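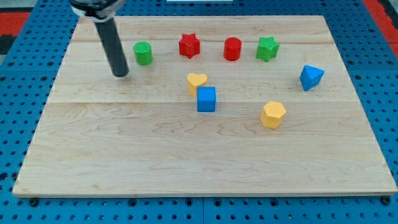

Ticket 2554: Bus lane signal at Brollico Road stuck on red

Status: open (reopened twice)
Reported by: Hye-jin Seol
Category: Traffic signals / cycle and bus priority

Update 1

Hi all, me again! I ride through the Brollico Road junction twice a day and the bike and bus signal on the northbound side has stopped noticing bikes. If a bus pulls up, fine, green comes along nicely. If it's just me, or me and another couple of riders, it sits on red for the entire cycle and then skips us. I've tried stopping right on the painted bike symbol, further back, and over to the left where the cut line in the asphalt is (somebody on the local riders' forum swears by that one). Nothing. I gave up after 8 minutes this morning and walked across with the pedestrians.

Update 2

Thanks for the quick reply. You asked which pole it is. The sticker says 134, and it's the one next to the Skullon building, with the push button facing the sidewalk. The button does light up when I press it, but as far as I can tell it only calls the crosswalk.

Update 3

Closed as "no fault found"? I don't think that's right, so I've reopened it. The note says the signal was checked and ran through all its phases, and I believe that, but if the technician drove up in a van then of course it saw them! Could someone please try it with a bicycle? Mine is aluminum with a steel chain, nothing exotic, and it sets off the sensor at the Tedent Street lights every single time.

Update 4

OK, some progress. I talked to a very patient person on the phone who looked up the settings. The detector was changed over in January when the lane was repainted, and the stop line moved back a bit at the same time. So the old loop is now in front of where we're told to wait, and the new camera detector is supposed to cover the lane instead. She thought the camera zone might still be drawn for the old line. Buses are long enough to poke into it and bikes aren't.

She suggested rolling forward past the line as a test. I did it this evening when it was quiet and got a green on the next cycle. Did it again on the way back round, same result. I don't want to make a habit of it though, because that puts me right where the right-turning trucks cut the corner.

Update 5

Closed again, this time as a duplicate of a ticket about the Rweyemamu Avenue crossing. That's a different junction, 800 yards up the hill, and the complaint there is that the beeper is too loud. Please don't merge these! Reopened.

Update 6, 2023-10-29

The zone has been redrawn, according to the message I got overnight. Went out before breakfast to try it. Waiting behind the line in the middle of the lane, I get a green now, lovely, thank you. Waiting on the left by the curb I still get skipped, and that's where the bike symbol is painted. Can the zone go a little wider on that side? I'm leaving the ticket open until then, and I'm happy to meet whoever comes out and bring the bike along.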